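Cudadik hand gripper, build notes
Section 6: Fitting the pads and first grip check

Written up for the Wultdale shared workshop. Last changed 29 April 2024. Do section 5 first (arms and linkage). If the arms don't meet in the middle when closed, go back, don't carry on and hope.

You need: both blue grip pads, the pivot pins, small hex key, thread lock, a rag, a full-ish bottle or two. Table at about waist height.

6.1 Wipe the finger faces. Grease from the linkage gets everywhere. Pads won't seat on grease.

6.2 Press the pads on, ribs facing in. Start at the tip, work down. Should click. If it doesn't click it's the wrong way up.

6.3 Pins in, two on top each side. Finger tight, then a quarter turn. No more.

CAUTION: over-tight pins will bend the bars. The Edby bars are thinner than the old Bednarek ones and we have killed one set allready.

6.4 Open and close by hand, slowly, twenty times or so. Listen for scraping. Scraping on one side only means a washer is missing.

6.5 Dab of thread lock on each pin. Leave it overnight. Yes, overnight.

Grip check

6.6 Stand a bottle upright on the table, cap on tight. Something big with sides that give a bit. Drinks bottles are fine for a second go but they crumple, so not first.

6.7 Come in level, tool held low, one finger either side. Close until both pads touch, then stop. Check by eye before squeezing.

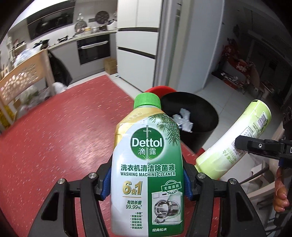
Fig. 6a. Pads against the sides of the washing machine cleaner bottle, pivot pins facing up.

6.8 Look at the pads. Both flat to the bottle? Good. One touching at the corner only = that arm is out, redo 6.3 on that side.

6.9 Squeeze, lift a hand's width, hold for a slow count of 6, put down. Do it again with the tool tilted a little.

6.10 Slips? Check in this order: grease on pads, pads upside down, handle spring too weak. The spring in bag 83 is the stiff one, swap to that. Bag numbers are on the parts sheet.

NOTE: the handle trigger should come back on its own when you let go. If it sticks half way the return cord is caught behind the lower bar. Pull it clear with tweezers, not your finger.

CAUTION: cleaning stuff is nasty if it leaks. Check the cap before every lift. Keep your other hand out from between the fingers, they do pinch.

6.11 Building the pair? Repeat the lot for the second tool. Don't mix pins between the 2, the lengths differ slightly and you wont spot it untill it jams.

6.12 Write the spring bag number on a bit of tape and stick it inside the handle.

Spare pads: order code 323, sold in pairs. Next section: wiring the trigger switch.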